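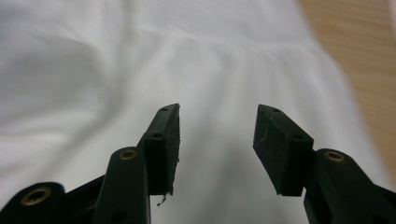
Galeria da bancada: a ronda dos tecidos

A comparação de pinças manuais da Jurnarach começou por causa de uma tabela. A tabela dizia que todas as pinças do armário eram equivalentes, e quem a preencheu nunca tentou apanhar um lençol. Passámos por isso à ronda dos tecidos, que é onde as pinças perdem a compostura: uma caixa de cartão deixa-se agarrar por qualquer coisa com dois lados, um pano branco largado em cima da mesa, com as suas ondas moles, não tem sítio óbvio por onde se lhe pegue. A pinça preta de dois dedos já traz um fio claro e desfiado pendurado da pastilha esquerda, e a direita exibe umas linhas finas na face interior, risco ou fenda, a discussão continua aberta na bancada. Chamamos-lhe Rurnum. As restantes concorrentes são a Ronance, de três dedos, e a Stöcker, de ventosa, que chegou com o manual mais grosso e a opinião mais alta de si própria.

As regras, para quem quiser repetir em casa e tiver casa para isso: pegar no pano pelo meio, levantar, pousar do outro lado da mesa, largar. Só conta se o pano largar mesmo. Fizemos 607 tentativas, repartidas pelas três pinças com a justiça possível numa tarde em que a Stöcker decidiu recalibrar-se sozinha.

Notas da ronda

Rurnum. Abertura larga, pastilhas inclinadas para dentro, nenhuma subtileza. Para apanhar uma prega é preciso entrar baixo e com os dedos inclinados; quem entra de cima belisca ar com grande convicção. Falhou 57 vezes, quase todas com o mesmo operador, que pediu para não constar.

Ronance. Três dedos são muito bonitos no catálogo. No pano, o terceiro chega sempre atrasado e desfaz a prega que os outros dois tinham arranjado. Ficou para a ronda das maçãs.

Stöcker. O tecido deixa passar o ar e a ventosa deixa passar a oportunidade. Pegou bem na folha de instruções, coisa que ninguém lhe tinha pedido.

Falta experimentar as pastilhas de silicone, encomendadas em maio e entregues na morada errada. Temos oito pares a caminho, segundo a transportadora, que também os tinha a caminho da outra vez.

Página atualizada a 16 de janeiro de 2023.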